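Suivi de charge à l'entraînement – guide de mise en route du boîtier Gondano

4. Premier réglage avant une séance collective

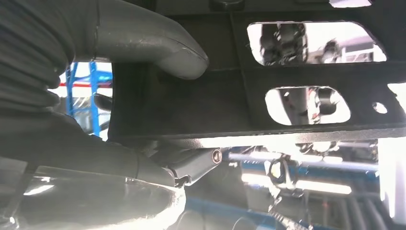 La notice du fabricant promet une mise en service « immédiate ». Comptez plutôt une séance entière avant d'obtenir des chiffres qui ressemblent à quelque chose, et ne montrez rien à l'entraîneur d'ici là.

1. Chargez les boîtiers la veille. L'autonomie annoncée est de 6 heures ; nous ne l'avons jamais atteinte par temps froid.

2. Allumez chaque boîtier au bord du terrain, à ciel ouvert, et attendez le voyant fixe.

3. Dans l'application Fidance, ouvrez Effectif puis Attribuer. Associez un boîtier par joueur et notez le numéro sur papier.

4. Lancez l'enregistrement au début de l'échauffement. Le démarrage automatique existe, mais il se déclenche aussi dans le bus.

5. Faites courir deux joueurs côte à côte sur un tour complet et comparez les distances.

Remarque : lors de notre essai d'avril, Ulises Lozano affichait 1,903 km et son voisin de couloir 1,890 km. L'écart est acceptable. Les « sprints » comptés par l'appareil le sont moins : un simple replacement suffit parfois à en ajouter un.

Attention : l'indice de fatigue ne doit pas servir à composer l'équipe. Gurmont n'explique nulle part comment il est calculé, et la réponse reçue par Eusebio Bedoya renvoie à la page d'accueil du site.

6. Arrêtez l'enregistrement avant de rentrer au vestiaire, puis exportez la séance. Au-delà de 4 000 lignes, l'export est tronqué sans message – découpez par période de jeu.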